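Category: Campus Safety / Grant Reports

Bike Theft Reduction Project: Progress Report to the Peketti Fund
Sunday, February 2, 2025
By Ghada Hamdan, Project Lead, Tremach College Public Safety

Dear all,

You asked for two pages and no adjectives. I have managed the two pages.

The grant pays for locks, racks and registration at Tremach College, with the aim of making a bicycle left outside Smadi Hall overnight still be there in the morning. January was our first full month with everything running, apart from the things that weren't running, which are covered under Delays.

Registration

We registered 92 bikes in January. Fares Matar ran the desk in the student union and reports that the most common serial number given was "I think it's on the bottom." He now keeps a flashlight and a kneeling pad. Registration takes a few minutes once the bike has been turned over, and most students leave with a sticker and grease on one sleeve.

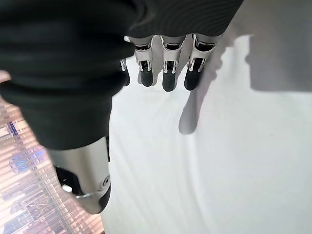 Thefts

Two bikes were reported stolen during the month, compared with 23 in the same month last year. I would love to take full credit. However, January was icy, the bike path was closed for a week, and thieves dislike falling over as much as anyone. We would rather see what April looks like before ordering a cake.

Both stolen bikes had been secured with thin cable locks. One was registered and has been recovered from a pawn shop across town, minus its seat. The other was not registered, and its owner describes it as "blue, mostly."

Locks

We bought 24 U-locks for the loan program and all of them are out. Demand is strong and returns are a concept we are still introducing to borrowers. From this month the library will put a hold on the account of anyone who keeps a lock past the end of term – a threat that seems to work on people who shrug at campus police.

Delays

The new racks behind Smadi Hall are in place but the lighting over them is not. Neltar, our electrical contractor, found that the conduit shown on the building plans exists only on the building plans. They have sent a revised quote, which fits within our contingency line if we put off repainting the old racks. I'd like your approval to do that. The old racks are ugly, but they are ugly in a way that holds bikes.

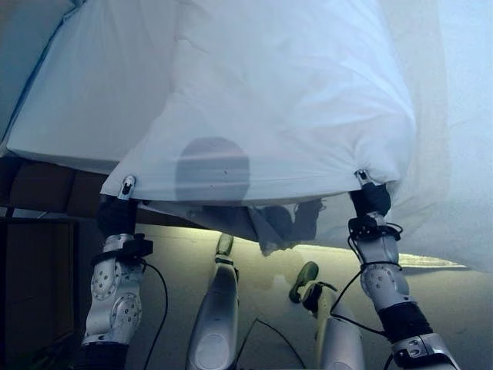

A white sheet held up at two points, with a round gray mark near the middle.

Next steps

Fares will take the registration desk to the residence halls, where the bikes live. Lighting work can start as soon as you say yes to the paint. Receipts are attached, including the one for the kneeling pad.

Last updated: February 2025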